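Budgeting for the second arm: notes before the order goes in

The quote for the Virier arm came back this week and it is higher than I had pencilled in. The arm price itself has not moved. What has moved is everything bolted to it or plugged into it, and I want to write the figures down before I talk myself into signing.

My working rule, after the first cell, is that the arm is half the bill. Last time I left out the mounting plate, the spare fingertip pads and the longer controller cable, and bought all three later at list price plus carriage. This time they are in the first sheet. The gripper from Cenar is quoted at 2,000 with one set of pads. A second set and a year of cover add 900. I have turned down the carry case.

Simulation is a separate line. I run every task in it first, and I count it as equipment because it decides what equipment I buy.

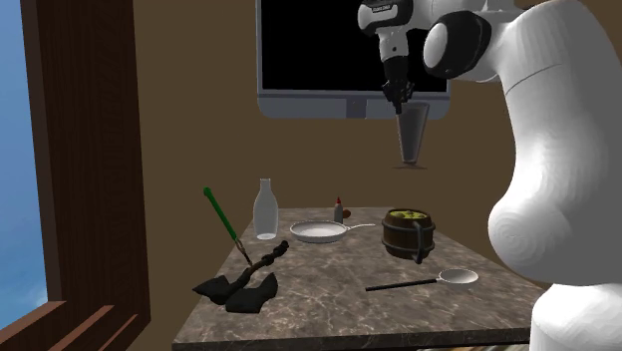

The licence is paid yearly and falls due in March, so it lands in the same quarter as the deposit. That is bad timing but it can't be shifted. The alternative was a free package with no support, and I spent enough evenings on that with the first cell to know what it costs. I have also allowed 1,000 for a used workstation, because the present one cannot render and run the planner at the same time at a usable rate.

Delivery is the other unknown. Alcombe, who handle the shipping, give a lead time of up to 9 weeks and will not commit to a day. I have assumed the full period. The bench has to be in place before the arm arrives, and the bench supplier wants payment in full with the order.

On grippers, I looked at three types: suction, a soft three-finger unit, and the parallel-motion linkage type. Suction was the cheapest and went first, as it needs a pump and does badly on curved or open shapes. The soft unit wears out and the replacement fingers are dear. The linkage type has more screws to keep an eye on, but the pads are small and can get either side of a thin wall.
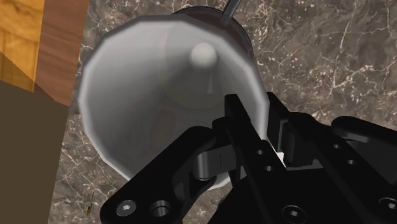 Filed under: Kit and costs

Pad width matters more than grip force for what I do. The data sheets put force at the top because it is a large number. I would sooner see pad size, opening range and the price of a replacement pad, in that order. The Cenar sheet gives the first two. I had to write in for the third.

Reach is the next item, and it is the one that can force a larger arm. The Rutherford bench I want is deeper than my present one, and the next arm size up would take the whole budget and leave nothing for cover.

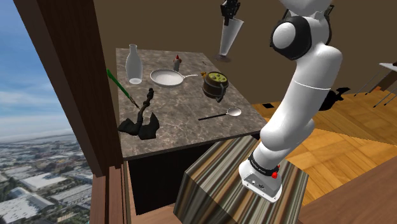
Mounting is cheap to plan and expensive to change. A block fixed to the floor takes bench space out of the sum altogether, but the position is then settled for good. In the simulated layout the arm has its own block directly in front of the cabinet, and the whole stone top is left for the work. The pan and the bottle are over at the far left, so they are the items I shall use for the reach check. If the smaller arm can manage those with the wrist at a sensible angle, I shall order the smaller arm. If not, the base moves before the budget does.

Still to do: get the plate drawing, ask Virier whether the cable length can be changed on the order, and check the floor fixing with the landlord.

Recent posts
Cable lengths, again
What a year of cover includes
Choosing a bench for a small cell
Reading a gripper data sheet

This site uses cookies to remember your settings and count visits. By carrying on you accept their use. Accept | Settings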